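Notes for talk, Sekumau library, Sunday slot. 30 mins incl. questions, DON'T overrun like last time

Start with the tub. Everyone has one. Mine came from my aunt, 4000 pieces, all mixed, half of them chewed. Ask: who sorts by colour? (hands up). Then say why I stopped. Green on green on green, you can't find a thing.

Sort by shape first. Colour later, if ever. Kamrul Sarkar does colour only and we still argue, tell the Rernasholm story if time, skip if not.
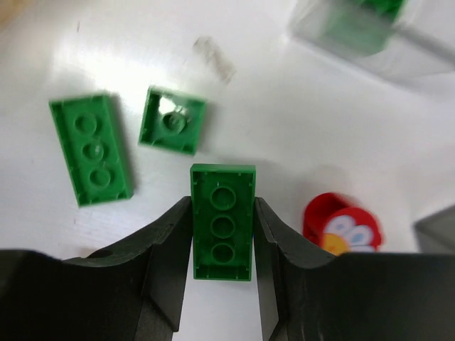 Undersides. My favourite bit, slow down here. People look at the studs and forget the bottom, but the bottom is what does the gripping. Two-by-four has 3 round tubes in a row, see the green ones, hollow side up, thin walls round the outside. Studs go between tube and wall. Grit gets in there too, so wash them hollow side up first, then flip. Old toothbrush. Luke warm water, never the dishwaser.

Drying - towel, overnight, turn once. Radiator = warped bricks, I lost 200 that way in February.

Boxes. Shallow ones. Label the front not the lid!! Pass round the Sturko tray here, get it back off the front row

Finish on Angelica Pascual's class and there sorting races. Then questions. Water.

Comments (3)

Gunawardena: Can you say which toothbrush, soft or medium? Mine scratched the clear ones.

Angelica Pascual: The class say hello, they want a rematch.

Kamrul Sarkar: Colour first. Still right.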